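高校官方账号节日与节点内容策划操作指南
适用对象:院系宣传专员、招生办公室新媒体岗位、学生媒体中心编辑

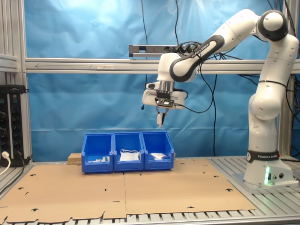
图1 工作台上的Franka Emika机械臂与三只蓝色收纳箱

一、适用范围

本指南适用于学校及二级单位以官方名义开设的社交媒体账号,内容涵盖开学、毕业、传统节日、校庆、招生开放日等固定节点的选题、制作、审核、发布与复盘。突发事件的信息发布另按应急流程办理,不在本指南范围之内。

二、准备工作

开始策划前,请确认以下事项:

1. 账号已在学校新媒体备案系统登记,登记的负责人与实际操作人一致。
2. 已取得排期工具Jekska的编辑权限。仅有浏览权限的人员可以查看排期,但不能提交稿件。
3. 已加入本单位在素材库Drolonton中的共享目录。
4. 本学期校历已导入排期日历。校历如有调整,以教务部门最新通知为准,并应在当日更新。

三、操作步骤

第一步:建立节点清单

每学期初,由各单位编辑列出本学期拟参与的节点,数量以12个为上限。清单分为三类:全校统一节点、学科相关节点、本单位特有节点。全校统一节点由宣传部门牵头,各单位转发或配合,不另行制作主题相同的内容。

筛选时应回答两个问题:该节点与本单位的教学、科研或学生生活有无实际联系;本单位能否提供其他账号没有的素材。两项均为否定的,不列入清单。二月的节点往往与寒假重叠,校内可拍摄的活动较少,建议在上学期末提前完成素材采集。

第二步:确定内容形式

图文、短视频、互动话题三种形式各有适用场合。实验室开放、课堂成果等内容宜以照片为主,配以简短说明;学生活动宜用短视频,时长控制在30秒以内;征集类内容宜采用互动话题,并事先拟定话题名称。

话题名称应包含学校简称,不使用容易与商业促销混淆的词语。发布前须在平台内检索一次,确认该名称未被他人用于不相关的内容。

第三步:采集素材

拍摄人物须事先征得本人同意,涉及未成年人的,应取得监护人书面同意。进入实验室、图书馆阅览区等场所拍摄,应提前与该场所管理人员联系,遵守现场安全规定。

素材上传至Drolonton后,应填写拍摄地点、拍摄者、授权情况三个字段。字段不完整的素材不得用于正式发布。使用校外图片的,须附授权凭证,网络搜索所得图片一律不用。

第四步:撰写文案

文案首句应直接说明内容主题。称谓、机构名称、专业名称使用全称,第二次出现时可用规范简称。同一篇文案内表情符号不超过两个,哀悼、纪念类内容不使用表情符号。

面向海外受众的账号,应由具备相应语言能力的人员撰写,不得将中文稿机器翻译后直接发布。翻译稿中的节日名称须采用当地通行译法。

第五步:提交审核

在Jekska中新建稿件,选择对应节点,上传文案与素材,点击“提交初审”。初审由本单位负责人完成,复审由宣传部门完成。节点类内容应至少提前三个工作日提交;拟于星期日发布的,请在本周三下班前提交。

审核意见在稿件右侧栏显示。修改后须点击“重新提交”,仅保存草稿不会触发再次审核。

第六步:发布与值守

审核通过的稿件可设为定时发布。定时发布并不免除值守责任,发布后两小时内,编辑应保持在线,及时回复咨询类留言。涉及招生政策、收费、学籍的问题,统一引导至主管部门公布的咨询渠道,编辑不得自行解释。

留言中出现人身攻击或泄露他人隐私的,先截图存档,再作隐藏处理。对内容本身的批评意见不作删除。

第七步:复盘

发布满七日后填写复盘表,内容包括阅读量、互动量、留言主要问题及改进意见。互动量按点赞、评论、转发三项合计填写。以Olteanu校区账号上学期的开放日推文为例,其阅读量为1,291,互动量为916,复盘表中应分别填写,不得合并为“传播量”一项。Costberg校区账号使用独立表格,填写口径与此相同。

四、常见问题

临时出现的网络热点能否跟进?
可以,但须经本单位负责人同意,并走加急审核。涉及灾害、事故、司法案件的热点不予跟进。

学生社团账号是否适用本指南?
以社团名义开设的账号由团委管理,可参照第三、第四步执行。

已发布内容发现错误如何处理?
错别字可在平台允许的范围内直接修改,并在排期工具中备注。事实性错误应发布更正说明,原稿是否撤下由复审部门决定。

五、附则

复盘表及授权书模板存放于Drolonton“公共模板”目录。各单位可在本指南基础上制定细则,并报宣传部门备案。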